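Clastside, or how I spent two hours gripping an armrest

July 5, 2024

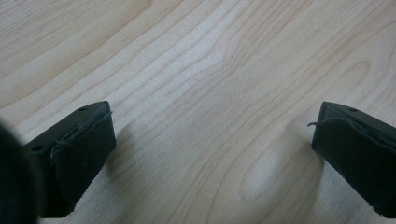 So I finally got to Clastside last night, after missing it when it did the festival rounds back in October. I went in knowing only that it was set in a quarry town and that my sister cried at it (she cries at tire commercials, so grain of salt).

The setup is simple. Oltex, the company that runs the quarry, wants to blast under the old cemetery, and the Ó Dubhghaill family won't sign. There are 550 people in the town and it feels like you meet every one of them. I loved that! The first hour is mostly kitchens, trucks and neighbours not quite saying what they mean, and I could have watched another hour of it.

Then the lawyers turn up and it all gets a bit TV movie. There's a courtroom speech that goes on forever, and the colour goes that grey-blue everyone uses now when things are meant to be serious. I checked my watch — twice.

But the ending! I won't spoil it, except to say the siren scene has almost no dialogue and the whole theatre went dead quiet. Even the guy with the nachos.

The music is by Broltero, who I'd never heard of, all bowed cymbals and what sounds like a pump organ. I've had it on all morning while doing the dishes.

Four stars from me, and it would be four and a half with a shorter trial. My sister wants to go again and I think I'm paying.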